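Zodance技術公開日 フォトギャラリー
「紙を扱う双腕ロボット」実演の記録

Zodanceは2019年9月16日、研究開発拠点Flerkmontにおいて技術公開日を開催いたしました。当日は取引先各社、教育機関、近隣にお住まいの皆様など、約300名のご来場を賜りました。ご多用のところ足をお運びいただきましたことに、厚く御礼申し上げます。

公開日では、講演、施設見学および実演の三部構成により、当社が進めております柔軟物ハンドリング技術をご紹介いたしました。本ページには、このうち実演「紙を扱う双腕ロボット」の写真を掲載しております。実演の進行は技術広報担当のインタン・クスマが、機体の操作および技術説明は開発部のスリスノ・ルンバントビンが務めました。

紙製品は、ロボットにとって扱いの難しい対象の一つです。軽く、曲がりやすく、力の加え方によって形が変わり、一度ついた折り目は元に戻りません。当社では二年前より、封筒、紙袋、段ボールなど、家庭や事務所で日常的に使われる紙製品を題材として、把持と仕分けの研究に取り組んでまいりました。実演も、この研究で用いている品目をそのまま使用して行いました。

1 封筒と用紙

開場後最初の実演では、クラフト紙の封筒と罫線入りの用紙を取り上げました。二枚の紙が重なる箇所では、指先がどちらの紙に触れているのかを見分けることが課題となります。用紙の右側を黒い指先で挟んだところです。用紙の一部は封筒の中に入っており、封筒の口には柔らかなしわが寄っています。
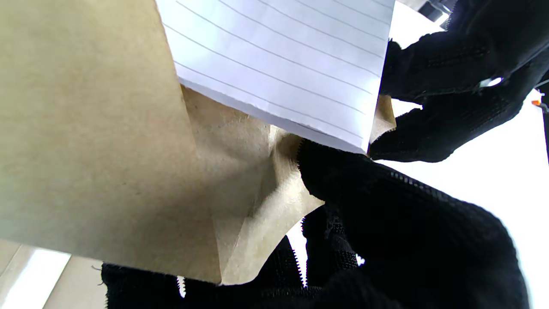

2 形の異なる紙製品

続く実演では、大きさも厚みも異なる紙製品をまとめて置き、その中の品物に手を伸ばす動作をご覧いただきました。丸い穴と細長い切り抜きのあるラベンダー色の厚紙、ひだのあるクリーム色の紙袋、緑の枝葉が描かれた袋が近接しています。ハンドには黒い手袋を装着しております。

ルンバントビンからは、対象物が互いに接している場合の動作計画について説明がありました。一つの品物を動かせば隣の品物も動くことがあり、事前に求めた位置がそのまま使えるとは限りません。そのため開発中の制御ソフトウェアToktonでは、手を近づける途中でも対象物の位置を推定し直す方式を採用しております。
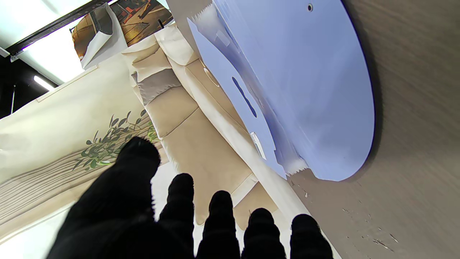 Toktonの開発は、把持位置の推定と指先の力の調整という二つの課題を軸に進めております。前者については、折りたたまれた状態と開いた状態とで輪郭が大きく異なる品物への対応が、現在の主な検討事項です。後者については、紙の厚さに応じた調整をできる限り自動化することを目標としております。

会場では、共同研究の相手先であるBastosのキーラン・アクロイド氏より、物流の現場における紙製包装材の取り扱いについてもお話をいただきました。同氏は、返品や再梱包の工程では品物の状態が一つひとつ異なり、人の手による判断に頼る部分がなお大きいと述べられ、家庭内での利用を想定した研究の成果を現場へ応用することへの期待を示されました。

3 クラフト紙の袋をつまむ

袋の実演では、茶色のクラフト紙の袋を使用しました。袋の角を親指側でつまみ、紙が接触部に寄った状態をご覧ください。側面には、内側に折り込まれたまちが濃い色の帯となって見えています。左手に見えるのは、枝葉の絵柄のある淡い色の袋です。 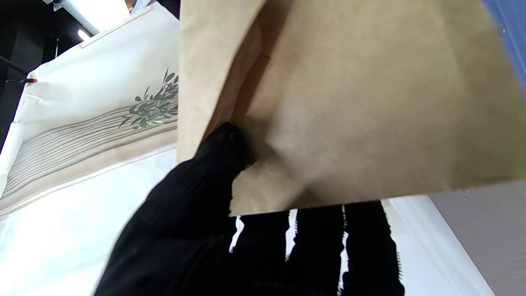 袋類の把持では、つまむ位置の選び方が後の作業を左右いたします。口の部分を持てば中に物を入れる動作には移りにくく、底に近い部分を持てば向きを変える際に全体がたわみます。当社では、次に行う作業をあらかじめ指定したうえで把持位置の候補を順位づけする手法を試験しており、その概要を配布資料に掲載いたしました。

来場者の皆様からは、袋の中に物が入っている場合の扱いや、布製の袋への対応についてのご質問を多くいただきました。中身のある袋については重心の推定が必要となるため、別の課題として検討を進めております。布製の袋は、紙製の袋と比べて折り目による形の手がかりが少なく、同じ手法をそのまま適用することはできないと考えております。

4 両手による段ボールの取り扱い

最後の実演では、双腕による協調動作を取り上げました。片手での把持と異なり、両手を同じ対象物に添える作業では、一方の手の力が紙を通じて他方の手にも伝わります。左右の動作を別々に計画するだけでは、紙を引っ張り合う、あるいは必要以上に押しつぶすといった問題が生じます。

青いシートの上で、折れ曲がった茶色の段ボールに左右の手を添えた場面です。両手の指先は、段ボールの中央付近で互いに近づいています。左手の指の下には、白い紙の細片も見えます。作業台の奥にはソファや観葉植物があり、居室に近い環境の中で実演を行いました。

総括を担当した研究企画室のジュウィタ・スマンポウは、閉会にあたり、「紙の扱いは地味な題材と受け取られることもありますが、片付けや荷ほどきなど、暮らしの中の多くの作業に関わっています。引き続き、皆様のご意見を伺いながら研究を進めてまいります」と述べました。
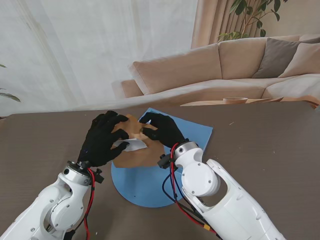
ロボットの手に手袋を装着しているのはなぜですか。

指先の滑りを抑え、紙の表面を傷めにくくするためです。また、指の機構部に紙片や繊維が入り込むことを防ぐ目的もございます。手袋は消耗品として扱い、表面の状態を確認しながら交換しております。素材の選定は現在も継続しており、紙の種類に応じた比較試験を行っております。

次回の公開は予定されていますか。

12月に、同じくFlerkmontにて小規模な見学会を予定しております。内容は双腕による作業を中心とし、事前のお申し込みをお願いする見込みです。日程および申込方法は、決定次第、当社ウェブサイトのお知らせ欄に掲載いたします。

配布資料を後日入手することはできますか。

当日の配布資料は、技術広報窓口にて承っております。ご希望の方は、お名前、ご所属および送付先を明記のうえ、窓口までお申し込みください。講演資料については、共同研究に関わる内容を含むため、一部を除いてのご提供となります。

掲載写真の無断転載はご遠慮ください。報道、教育等の目的でご利用を希望される場合は、技術広報担当 インタン・クスマまでご連絡をお願いいたします。

Zodance 技術広報窓口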